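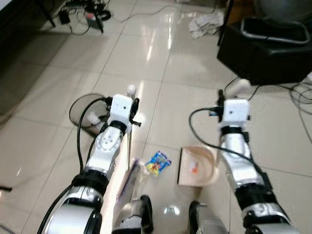
## 4. Moving Everything Over from Your Old Phone

Now for the fun part! By the end of this section your Irness will have your contacts, your photos, your messages and (if you want them) your old alarms, all sitting where you expect to find them. The Nembridge transfer app does most of the work, and you can go make a sandwich while it runs.

### Before you start

- Charge both phones to at least half. Plugged in is even better.
- Connect both phones to the same Wi-Fi network.
- Turn off battery saver on the old phone. It likes to put the transfer to sleep the moment the screen goes dark.
- Check free space under **Settings > Storage**. The 256 GB model shows less than its full size on first start, and that's normal, as the system takes its share.

**Note:** If your old phone is also an Irness, Nembridge is already on it. Look in the Tools folder.

### Pairing the phones

1. On the old phone, open Nembridge and tap **Send**.
2. On the new phone, tap **Receive** on the welcome screen. Already skipped past it? Go to **Settings > System > Bring my stuff** and you'll land in the same place.
3. Hold the new phone over the code on the old phone's screen until you feel a short buzz.
4. Compare the 4-digit number on both screens. If the numbers match, tap **Yes** on each phone.
5. If they don't match, tap **Cancel** and go back to step 1.

**Caution:** Never accept a pairing you didn't start yourself. In a dorm or a busy office, another phone in receive mode can show up in your list.

### Choosing what to bring

6. Wait for the list to fill in. Large photo libraries take a while to count, and the **Start** button stays gray until the count is finished.
7. Check the box beside each group you want. Tap a group's name to open it and pick single items. We love this for photos: you can bring one album over and leave all those old screenshots behind!
8. Tap **Start**.

Leave the phones close together, a few feet at most. You can use the new phone while the transfer runs, but taking video will slow things down quite a bit. A library of 154 GB takes around 4 hours over home Wi-Fi. With a USB-C cable between the phones it goes much faster, so dig one out of the drawer if you have it.

**Note:** Text messages come over last. Your inbox may look empty until the progress ring closes.

### If the transfer stops

A dropped connection is no big deal. Nembridge remembers the last finished file and picks up from there.

1. Wake both phones and check that they're still on the same network.
2. Tap **Resume** on the new phone.
3. If **Resume** doesn't appear, restart both phones and pair them again. Files that already made it across won't be copied twice.

Error 146 means the new phone ran out of room. Uncheck a group or two, or insert a memory card and choose **Save photos to card**.

Error 9 means the old phone's software is too old for Nembridge. Update it first, or use the cable.

### What stays behind

- Banking and payment apps. You'll need to sign in to these again.
- Fingerprints and face unlock. Set them up fresh in Section 5; it takes a minute and the new sensor is wonderfully quick.
- Downloaded movies from streaming apps.
- Home screen layouts from phones made by other companies.

**Caution:** Don't erase the old phone until you've opened a few photos and videos on the new one and made sure your contacts are there.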